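Blog › Travel-ish › How I leave a room

I've been meaning to write this one up ever since my last trip to Ondadham, when Adaeze Babalola (hi, Adaeze!) asked me in the comments how long I spend cleaning up before checkout and whether I was "one of those people who makes the bed." I am not! But I do have a routine, and it takes me less than one side of a podcast, if podcasts had sides.

Some background for new readers. I drove 938 miles in March to help my cousin Osaze move into his new place, and by the time I got to the hotel each night I had the manners of a raccoon. Dinner out of a bag, drink on the floor, shoes wherever. I'd packed the good toiletry case and the folding hangers and everything, and I don't think I opened either one until the third night.

Checkout was at eleven. At a quarter to ten I was still sitting there with my coffee, looking at the floor and making bargains with myself.
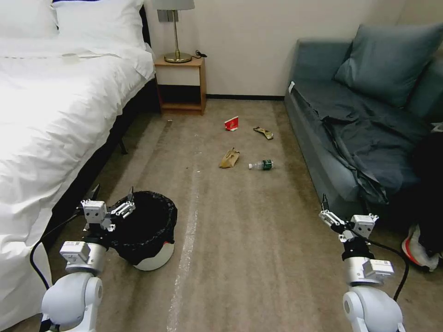
The floor before I got started, bed not made, obviously.

So, trash first. Always trash first! I used to start with the bed and then find a wrapper under my foot and get annoyed and lose ten minutes. Now I take one bag (the paper one dinner came in is perfect, you just un-crumple it) and the cup and the wrapper go straight in. The water bottle stays out. If there's a recycling bin by the elevator it goes there, and if there isn't, it rides home with me in the door of the car.

Then the bed, which I strip back but don't make. Osaze's friend Sandro Marino worked in housekeeping at the Sevdale for years and told me they'd much rather have it pulled open, so you can see if a sock is hiding in there. I shake the duvet out once and fold it down to the foot. Pillows stay put.

The sofa gets the same treatment — shake the blanket, fold it, lay it over the arm, and stick a hand down behind the cushion. I've found an earring, two pens and a parking stub that way, all mine.

Nightstand last, and this is the one that's burned me. I have left a charger in Jibrin, a charger in a motel whose name I've blocked out, and a really nice braided one at my own sister's house. Check the top, check the shelf, check the outlet. Then shoes on, bag on shoulder, one look back from the door.

Tip goes under the lamp, with a note if I can find a pen that works.

Last updated: March

Related posts
The 6 things that live in my overnight bag
Osaze's move, part one: too many boxes
Is the Kisus packing cube worth it?
Road snacks, ranked again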